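Katcombe Robotics Club – second progress report to the Siston Fund
Prepared by Aliki Moschos, club coordinator

This report covers the club's work from the start of term to the end of May. The grant was for a student project in which a robot arm takes reusable parts out of old desktop computers. The students call the arm Ovlow and the name has stuck.

Attendance is steady. The club meets on Wednesday after school and most sessions run until 5.30 pm. The Year 10 group looks after the arm and the gripper, and the Year 9s do the bench work and keep the log. Naveen Pant has continued as technical mentor and has rewritten the safety sheet, which every student signed before touching the controller.

We have spent $1,289 so far. Most of that went on the replacement wrist joint and a set of gripper fingers. Another $357 is committed for a second power supply, which is on back order.

The task for this stage was memory modules. The arm has to find the slots inside an open case, release the latches at the ends and lift each module straight up. Students first practised the whole job by hand, then drove the arm through it with the controller, recording every attempt. The log now has 200 recorded attempts, all of them labelled by the students.

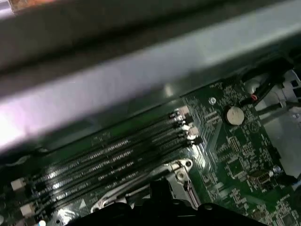 Approach angle is still the main difficulty. The case walls and cables leave little room for the wrist, and the students found that coming in too low puts the gripper against other parts before it reaches the slots. They have written a rule that the arm stops at a set height and waits for a second student to confirm before it goes down. It slows things a bit, but we have had no damaged boards since it came in.

Glare is the other problem. Shiny metal confuses the software that looks for the slot edges, and results were noticeably worse under the workshop's overhead lights. A desk lamp with baking paper taped over it helped. Naveen would like a proper diffuser, and we can cover that from the existing budget.

In the last fortnight the arm got a module out cleanly in around 60 per cent of attempts under student control. Our target was higher, and I don't expect to reach it until the wrist is recalibrated.

Next term the group will move on to coin-cell batteries and fan connectors. We will also enter the Sachdeva Schools Challenge – the entry form is in and the students have started on their poster. We are not asking for any change to the funding schedule.

Filed under: Clubs & Competitions, Grant Reports

3 comments

Year 9 parent
Good to see where the money goes. Is the club still taking old computers? We have two in the garage.

Aliki Moschos
Yes please, drop them at the front office. Take the hard drives out first if you can.

tinrobin
We had the same glare trouble at our school. Matte tape on the case edges fixed most of it.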